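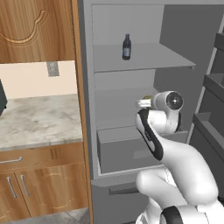
## Unit 4: Brake fluid and the hydraulic circuit

These notes go with the second workshop session of the block. Read them before you come in. The practical sheet is separate and you will need both.

### 4.1 What the fluid does

Pressing the brake pedal pushes a piston in the master cylinder. The piston pushes fluid along the pipes and hoses, and the fluid pushes the pistons in the calipers or wheel cylinders. Liquid hardly compresses, so nearly all of the effort at the pedal arrives at the wheel. Gas compresses easily. A small amount of air or vapour in a line gives a soft pedal with a long travel, and a larger amount can give no braking at all.

Most cars have the hydraulics split into 2 circuits. On many front-wheel-drive cars the split is diagonal, one front wheel with the opposite rear. If one circuit leaks, the other still works, though the pedal goes further down and stopping distances are longer.

### 4.2 Types of fluid

| Type | Base | Dry boiling point (minimum) | Wet boiling point (minimum) |
|---|---|---|---|
| DOT 3 | Glycol | 205 °C | 140 °C |
| DOT 4 | Glycol | 230 °C | 155 °C |
| DOT 5 | Silicone | 260 °C | 180 °C |
| DOT 5.1 | Glycol | 260 °C | 180 °C |

"Wet" in the table means fluid that has taken up a set amount of water under test. Learn the difference between DOT 5 and DOT 5.1, as it comes up in the June paper most years. DOT 5 is silicone and must never be mixed with the others. Always go by the reservoir cap or the handbook.

### 4.3 Water in the fluid

Glycol fluid takes in water from the air, mainly through the flexible hoses and the reservoir vent. Two things follow:

- The boiling point drops. On a long descent the fluid at the calipers may get hot enough to boil.
- Steel parts start to corrode from the inside. Look for sticking pistons and pitted bores.

Many makers ask for a change every two years whatever the mileage. Check the schedule for the car in front of you.

An opened bottle goes off in the same way. In our workshop the date of opening goes on the label and anything left over goes in the waste drum at the end of the session. Never pour it in with the used engine oil.

### 4.4 Testing

We use two kinds of tester.

1. The pen type (ours are Boiko) measures how well the fluid conducts and lights a lamp for the estimated water content. It is quick, but the reading depends on the fluid being the type the pen expects.
2. The boiling type (the Gostico unit on bench C) heats a small sample and shows the temperature at which it boils. It takes longer and gives a better answer.

The reservoir is a long way from the calipers, so fluid there may test better than the fluid at the wheels. Write on the job card where the sample came from.

### 4.5 Bleeding with the pressure kit

The Fomevano pressure bleeder is kept in the cage by the tyre machine. Sign it out.

- Clean round the reservoir cap before you take it off.
- Draw out the old fluid with the syringe and top up with new.
- Fit the adaptor and bring the kit up to the pressure given for the car. Do not guess.
- Start at the wheel named in the workshop manual. The old rule of furthest wheel first doesn't hold for every car.
- Open the nipple, let the fluid run until it is clear and free of bubbles, then close it. Allow more than 100 ml at each wheel for a full change.
- Release the pressure before removing the adaptor.
- Set the level to MAX, refit the cap and check that the pedal is firm with the engine off and again with it running.

Cars with ABS may need the pump run from a diagnostic tool. The Brundura training car does, and its procedure is taped inside the folder.

Brake fluid strips paint. Cover the wing, and rinse any spill with plenty of water straight away. Wear gloves and glasses.

### 4.6 Questions to prepare

Answers of two or three lines are enough.

1. Why does vapour in one caliper affect the whole pedal stroke?
2. A customer has topped up a DOT 4 system with DOT 5. What do you tell them?
3. The pedal is firm at first but sinks slowly under steady pressure, and no leak can be found outside. Which part do you suspect?
4. A bottle holds 400 ml and the job needs 100 ml at each of four wheels, plus a refill of the reservoir. Is one bottle enough?

The written test for this unit lasts 20 minutes. Calculators are allowed, phones are not.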